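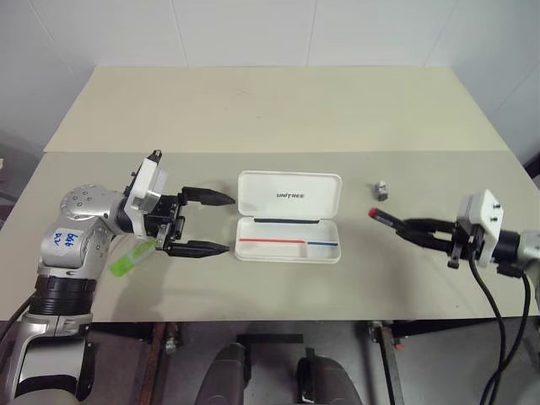
Bench rules for two-arm cells, v2 draft
Forum > Practice and Standards

nobura_cell
Posted Nov 11, 2025
Draft rule 4: no free cable may hang past the front edge of the table. Clip it to the forearm and leave slack at the wrist only. Comments?

makokha_t
Disagree with "wrist only." We did that at Loten and lost a connector after about 2,000 cycles. The elbow needs slack too.

leltonov
Agree with Tatu. Also, rule 6 (open gripper parks clear of the case lid) has no distance. Give one in mm.

nobura_cell
23 mm.

leltonov
From the fingertip or the finger base?

nobura_cell
Fingertip. Will add.

m_froehlich
Pens should be gripped with the cap facing away from the other arm. The draft says nothing on this.

makokha_t
That belongs in the task sheet. Bench rules cover the bench.

m_froehlich
Then the task sheet needs an owner. Ours was last edited in March.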